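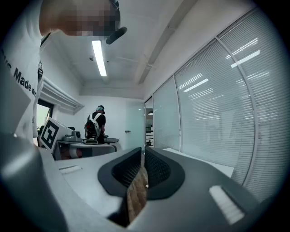 Slide 1. Title. Wood movement is the change in width and thickness of a board as its moisture content follows the humidity of the room. Movement along the length is small enough to ignore for furniture. Start with grain, since every later slide depends on it. The brown wood-grain surface on screen has lighter and darker streaks, and streaks are the first thing to look for on any solid part. Ask the room which way they would expect a solid board with streaks like those to swell. Answer: across them.

Slide 2. Terms. Moisture content is the weight of water divided by the oven-dry weight of the wood. Relative humidity is a property of the air. Keep the two apart. Questions from the Kancombe session mixed them up repeatedly.

Slide 3. Flatsawn and quartersawn. Flatsawn boards move more across the width, in many species close to twice as much. Draw the end grain on the whiteboard before showing the diagram. Leave the drawing up through slide 6.

Slide 4. Worked case, the Felov table. Solid top, 92 cm wide, glued up from flatsawn stock. Darnell Szabo measured the width in May and again after the heating season started. Show his table of readings. Do not read it aloud. Point to the row where the shop heater failed and the width stopped dropping.

Slide 5. What went wrong. The top was screwed to the aprons through tight round holes. It split along a glue line 44 cm from the front edge. The glue itself was sound. Pass the offcut around, left side first.

Slide 6. Fixings. Slotted holes, figure-eight plates, wooden buttons in a groove. Slots run across the grain. For breadboard ends, glue the center only and elongate the outer peg holes. If asked about the Alva clips: tested on one cabinet, no opinion yet.

Slide 7. Finish. A film finish slows moisture exchange and does not stop it. Coat both faces. The Zindier samples had bare undersides and cupped. Photo of the worst one, 17 mm thick, straightedge laid across it.

Slide 8. Estimating movement. Width times change in moisture content times the coefficient for the species and cut. Do one example by hand with a 400 mm panel. Check that everyone has the handout with the coefficients before starting.

Slide 9. Questions. Likely ones: plywood (moves very little), kiln-dried stock (still moves), epoxy fill in cracks (see handout, back page). Collect the offcut and the two meters at the door.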